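Subject: Re: [Widano-users] Minimum order lengths for coated wire rope, and revised test certificates
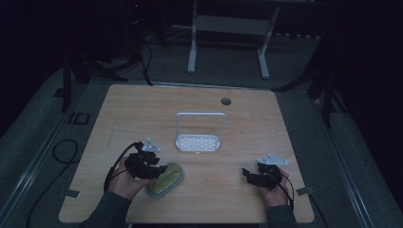 Handheld grippers and an oval sponge on a wooden tabletop.

From: Areti Vrettos
To: Widano-users
Date: August 7, 2020

Dear Mr. Ó Conaill, dear list members,

Thank you for your message. I am replying on behalf of the sales engineering office at Skevumeck, and the answers below apply to every customer who orders from the Widano range of coated wire rope.

Cathal Ó Conaill wrote:
> We have been buying the Widano 3 mm rope with the nylon jacket
> through Phelan for several years, always in cut lengths of 45 m.
> Our last order was returned with a note that the minimum is
> now 100 m per item. Could the manufacturer confirm whether this
> is a change in policy or a decision by the distributor? We would
> also like to know whether the test certificate can still be issued
> per reel. Our own customers ask for it, and the last delivery came
> with a single sheet for the whole consignment.

The minimum of 100 m was introduced in May and applies to nylon-jacketed rope only. It was set by us and not by Phelan. The jacket is applied in a continuous run, and short lengths taken from the end of a run had produced too many joins in the stock held by distributors. Uncoated and galvanized rope may still be ordered in any length.

Customers who need shorter pieces may place one order of 100 m or more and ask for it to be cut before shipment. Please state the cutting list on the order form, in meters, with the longest piece first. Cut pieces are coiled and tied separately and carry the batch number of the parent reel. Returned orders may be resubmitted through Phelan under the original reference.

With regard to certificates, the single sheet was an error on our part. A certificate is issued for each reel and shows the batch number, the measured diameter over the jacket, the diameter of the core and the breaking load. Mr. Ó Conaill, if you will send me the delivery note number, I will have the missing certificates issued again. Other members who received a consolidated sheet are asked to do the same.

Full reels of 2000 m are not affected by any of the above. They continue to be supplied on returnable steel drums, and the deposit is credited once the drum has been received and inspected at our works.

Questions about the Trilto mesh panels should be sent to the separate list for that product, where my colleagues in the weaving department will reply.

Yours sincerely,

Areti Vrettos
Sales Engineering, Wire Rope
Skevumeck

_______________________________________________
Widano-users mailing list
To unsubscribe, send a blank message with the word "unsubscribe" in the subject line.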